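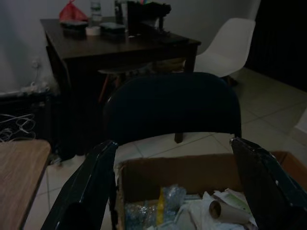
Fig. 1. Wrist camera, mixed packing in an open cardboard box.

Session 2: Reading a product sheet before you buy the product

Bring the Ollow brochure and a pencil. The brochure is for the two-arm tidying kit, sold through Osman, and it's the glossiest thing you will handle in this module. The short version of the spec is at the end of these notes.

What the seller means by "clutter"

The brochure shows the kit tidying three coloured blocks on a white table. The blocks are all the same size and sit well apart from each other, as blocks do in nobody's house. Compare Fig. 1. Bubble wrap is clear, so a depth camera may see the paper behind it, or the wrap, or something in between that it has made up. Tissue moves when you touch its neighbour. A cardboard tube offers a nice round opening that looks like a good place to put a finger and often isn't. None of this is exotic. It is what comes in the post.

When a sheet says "handles everyday items", write "which?" in the margin. If the supplier can't send a list, assume blocks.

Payload

Ollow quotes 833 g per arm. Fine, but find out where the arm was when they measured it. An arm folded close to its base will lift a good deal more than the same arm at full stretch, and sales departments have noticed. Ask for the figure at full reach, with the gripper fitted, and check that the gripper's own weight has been taken off. Then ask how long it can hold that load before the joints get warm and start to sulk.

Grippers

The kit comes with flat fingers as standard. Pointed jaws are extra, from Arnine, and so is the adapter, and so is the cable for the adapter. Flat fingers suit boxes and things that are willing to be squeezed. Pointed jaws will get at thin items lying flush with the table but have very little contact area, so a heavy object tends to swing. A different tool on each arm gives you more choice, and a planner that must now decide which arm goes first. Budget time for that argument.

Fig. 2. Bench view: a gripper on each arm, with the table between them fully occupied.
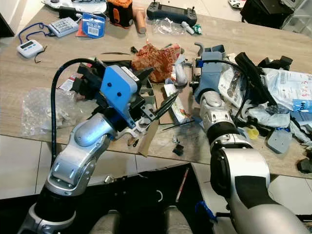

Sulastri Govindasamy: I'd put cables on page one of any review. We trialled the Gaster pair before Ollow, and the arms were perfectly good until a cable caught on a elbow joint and the controller decided it had met a wall. Ask who pays for replacement cables. Then ask again, in writing.

Her point goes on the checklist. So does the warranty, which runs for 2 years on the arms and leaves out "wearing parts", a phrase that covers the fingers, the cables and, on a bad day, most of the wrist.

The spec, such as it is

Price: £1,590, without the pointed jaws
Payload: 833 g, pose not stated
Support: by email, replies "promptly"

For Thursday

Mark every claim in the brochure that you could test on a bench in an afternoon. Pick one and write the test on a single side of paper: items used, starting layout, what counts as a drop, when you give up. "It looked all right" is not a pass mark.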